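Olesia Kravchuk Trades the Stage for the Screen in Kemurau

Singer Olesia Kravchuk will make her screen debut this June in Kemurau, a feature-length drama from Stetsiuk Pictures about a ferry town that has mislaid its ferry. She plays Vera Bulow, a piano teacher who has 2 pupils left and does not much like either of them.

Kravchuk, whose album Stakari kept her on the road for three years, says she took the part after reading the script on a tour bus with a broken heater. "I was told it was a small role with very little singing," she said. "I now sing in five scenes and fall down a staircase in another. I should have asked what they meant by small."

The film follows Vera through one long winter as the town council argues over who sold the boat and her former husband returns to ask for his accordion. Kravchuk learned to play the piano badly for the role, a task made harder by the fact that she plays it well. A coach was hired to remove her good habits and reports that most of them are gone.
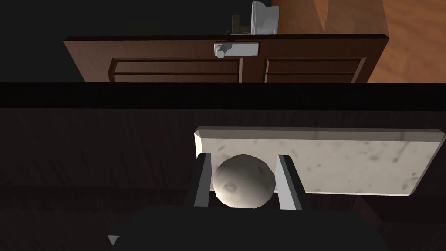

Shooting was done on location, largely between four and nine in the morning, when the harbor light was at its best and the cast was at its worst. The town's residents appear as themselves in the council scenes. Several asked for rewrites, and a few of those made it into the finished film, including the speech about parking, which runs to three pages and is delivered without a breath.

Kravchuk also wrote and recorded the closing song, "Bring Back the Boat," which will be released as a single ahead of the opening. She describes it as a love song – though the boat gets the better verses.

"Acting is mostly waiting in a coat," Kravchuk said. "I have spent half my life waiting backstage, so I felt qualified. The coat was nicer than mine, too, and I asked to keep it. We are still discussing that."

Kemurau runs 100 minutes and opens in theaters in June. Kravchuk will attend the first evening screening and perform a short set afterward, piano permitting. Interview requests and requests for stills should be sent to the Stetsiuk Pictures press office, which also handles correspondence about the coat.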